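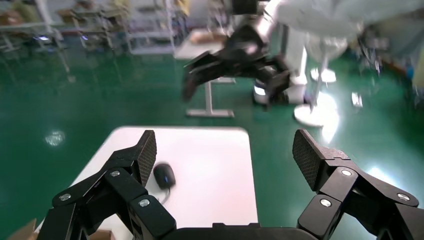 Calow: pick-and-box control for two-arm stations

Calow is the control and perception stack we run on the two-arm stations in the Stakico room. It covers wrist camera perception, grasp planning for cables and small electronics, arm and gripper control, and the tools for replaying and labeling episodes. This README comes with release 3 of the code and the episode set of the same number. The two are meant to be used together.

Maintainers: Ghazala Ghumman (perception, labels) and Phúc Huỳnh (planning, control).
Last updated: 2020-03-12

What is in the repository

calow_core: message types, clock handling, the frame tree
calow_perception: segmentation, cable tracing, box rim detection
calow_plan: grasp selection, approach paths, two-arm scheduling
calow_control: arm and gripper drivers, force limits, stop logic
botha: episode replay and labeling tool
configs: one folder per station
docs: calibration notes and the label guide

The low-level arm drivers are in a separate repository, Olla. Calow talks to Olla over a local socket and does not link against it. If you are only replaying episodes, you don't need Olla at all.

Install

Run the setup script from the top of the repository. It builds a clean environment and pulls the model weights. On a machine without a GPU, pass the cpu flag. Perception will run, but too slowly to close the loop, so use it for replay only.

After the build, run the self test. It loads a short episode, runs every perception node over it and compares the output with stored results. A mismatch in cable_trace on the first run usually means the weights did not finish downloading. Delete the weights folder and run setup again.

Perception

There are three camera streams per station: left wrist, right wrist and head. Each stream has its own node and its own settings file. The head camera finds the box and the table edge. The wrist cameras take over for the last part of the approach and stay in charge until the gripper reports a grasp.

Cables are the hard case. The tracer works on a thin mask and follows it from one end, and it loses its place when strands run side by side. For tied bundles we skip the tracer and fit one long shape to the whole bundle. The planner then treats it as a rigid part with soft ends. Set bundle_mode to true in the station config to get this behavior. It is off by default.

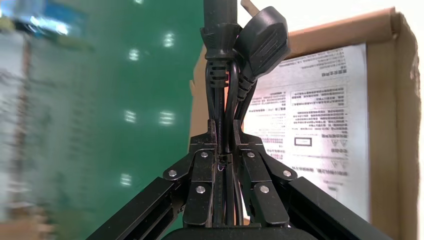
The bundle fit gives a center line, a width and a confidence value. The planner drops any fit with confidence under 55 and asks for another view. You can lower the limit, but the grasp point starts to drift toward the plug end, where the fingers close on a wider part than planned and the grip force check fails.

Printed sheets inside a box are labeled as box contents and never as a grasp target. Small text confuses the edge detector, so there is a text mask that runs before it. Leave it on.

Planning and scheduling

Each arm has its own plan queue. The scheduler gives out the space over the table as a set of cells, and an arm must hold every cell its path crosses before it moves. When both arms want the same cell, the one already carrying a part goes first. If neither is carrying, the left arm goes first. This rule is simple and sometimes wasteful, and we have not found a case where it locks up.

Approach paths are planned from above with a small tilt allowed. The tilt limit is in plan.yaml under approach. Raise it if your boxes have tall walls. If a flap leans inward, the rim detector may report the flap as the rim and the path will come in too high. Issue 5 tracks this.

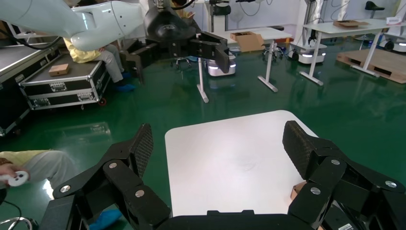
Background rejection is done in two steps. First we cut everything outside the table polygon, which comes from the head camera and is carried over to the wrist views through the frame tree. Then we drop anything in the polygon that does not stay put for the length of the settle window. The first step matters more in our room than you might expect from the code. A wrist view with the fingers open can take in a second table with an open cardboard box on it, and a box detector with no polygon will happily report that box as a target. The other arm's gripper can also hang high in the same view, so the arm mask is applied before the box detector and uses the joint positions instead of color. Glare on the green floor is cut by the polygon too and needs no setting of its own.

If you move a table, redo the polygon. The tool is botha polygon, and it takes a still from the head camera and four clicks. Rounded corners are fine. Click where the straight sides would meet.

Control

The control loop reads joint states from Olla, checks them against the plan and sends the next target. If a target arrives late, the arm holds its last position. After 3 late targets in a row the station stops and has to be cleared by hand.

Gripper commands are position with a force cap. There is no pure force mode. For cables, use the soft profile. For mice and other hard shells, use the standard profile. The profile is picked from the part class, and an unknown class gets soft.

Known problems:

- The wrist camera exposure jumps when the arm passes over the table edge. Frames from the jump are tagged and skipped, but the tag is sometimes one frame late.
- Black parts close to the black fingers get merged with the gripper mask. Opening the fingers wider before the last view helps.
- A loose cable loop near the fingertips can be read as part of the target. Check the mask in Botha before you blame the planner.
- The scheduler does not know about the cables routed on the arms. Keep the wrist turn limits in the station config as they are.

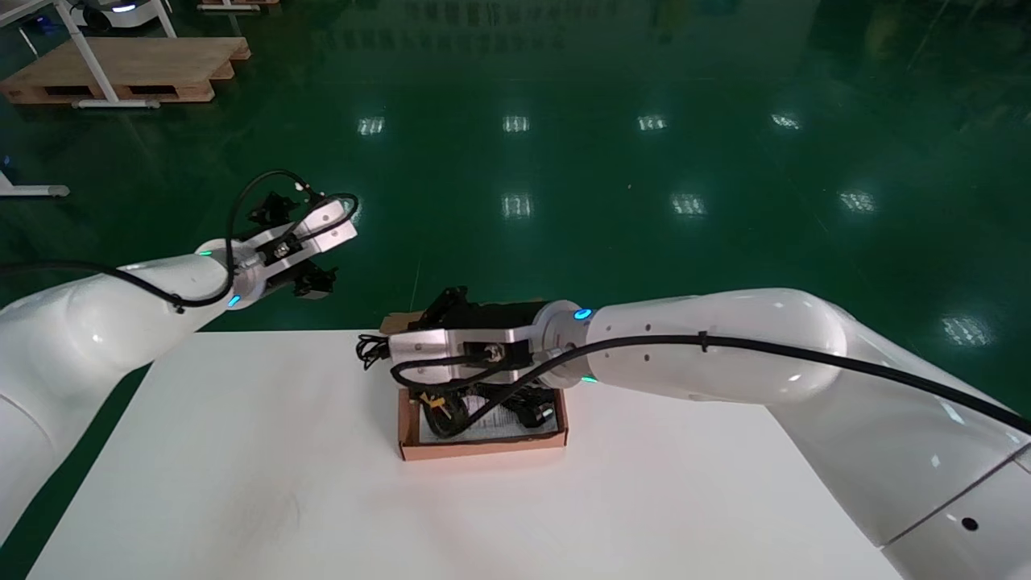
Episode set

The set has 3,000 episodes. Each one is a folder with the camera streams, joint states, gripper states, the plan log and a label file. Times are in seconds from the start of the episode. All streams share one clock.

Labels were drawn in Botha and cover the box rim, the table polygon, the target part and the moment of grasp. Grasp moments are marked on the wrist stream of the arm doing the work. Masks for the second arm are made from joint positions and were not drawn by hand, so expect them to be slightly too wide near the gripper.

Episodes where the station stopped are kept and carry a stop field in the label file. Filter on it if you only want completed runs. Do not use the plan log as ground truth for those. It records what was sent, and the arm may have been holding.

People in the room can show up in the wrist streams. Please don't publish frames with faces in them. Botha has a blur option in the export menu.

Changes

Release 3 adds bundle_mode, the text mask and the late target stop. The old grasp_v1 field is gone from the label files. Use botha convert on anything labeled before last June.

Send bug reports through the tracker, with the episode folder name and the station config attached. Perception bugs go to Ghazala, everything else to Phúc.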